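Search this notebook... Go

2020-04-22

Equipment budget, second try. Drenasa quotes 1,823 for the softer fingertip pads plus mount. Irance wants 383 for pads alone and 13 weeks to ship them.

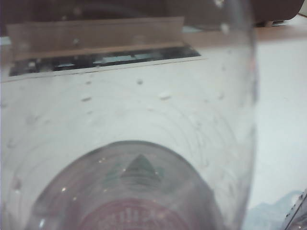 Splash tray goes on the list at 40. Cukitz calls theirs "lab grade," so it costs double. It's a tray.
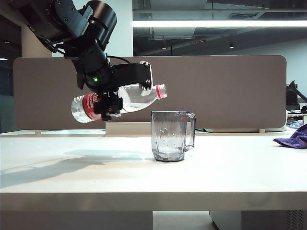
Carroll still owes us a price on the spare wrist cable. If it slips to July we lose the money, and I get to write this page a third time. Glass mugs: buy more, file under optimism.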